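Trodlow Creek Restoration Group
Minutes – April 2022 meeting
Held in the back room at Butitz Hall. Quorum met. Last minutes approved with one fix (culvert is on the north fork, not the south).

1. Side channel reconnection
Permit came back from the county with two comments. They want the staging area moved farther from the bank and a clearer drawing of the upstream plug. Evangelista Engineering will redo the drawing, no extra charge. Staging area can go up on the old mill road if the landowner is ok with it. Letter to go out this week.

Long talk about how much water to let into the side channel the first year. Some want the full opening, others want to start low and watch the banks. Left it at the low opening for now, engineers to give us a number before we vote.

2. Fish passage at Priltemance Road
Culvert is still perched on the downstream end. Juveniles can't get up it at summer flow, adults only some of the time. Road department says replacement is on their list but would not give a year. Asked wether we could build a rock ramp in the meantime – they said send a sketch. Sketch to be done before next meeting. 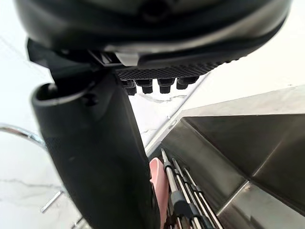 Beaver dam just above the culvert has backed water onto the shoulder again. Agreed to ask for a pond leveler before anybody starts talking about trapping. Road dept has been fair about this so far.

3. Planting
Willow cuttings: 3,000 ordered, 1,000 in cold storage already, rest due when the nursery can get to the lower field. Lower bend first, then the gravel bar if the ground is soft enough. Last year's cuttings on the bar did poorly, too high above the water table. Go deeper this time. Need more digging bars and gloves in small sizes.

Fencing on the pasture side is short by around 714 feet. Two quotes in, both higher than budgeted. Tabled until a third quote comes.

4. Monitoring
Temperature loggers to go back in after high water drops. Two lost over the winter, replacements ordered. Cross sections will be resurveyed at the same 36 points as before so the numbers line up. Turbidity readings from the upper site look off, probe may need cleaning. Recheck before anything goes in the report.

5. Money
State grant report due end of the month, match hours still missing from the fall work days. Please turn in sheets. Motion to pay the Evangelista invoice – seconded, passed, one abstention.

6. Other
Sign at the trailhead is faded, get a price. Question about dogs in the spawning reach, will add a line to the new sign. Gate code has changed, ask if you dont have it.

Next meeting same place, same time. Adjourned 8:40.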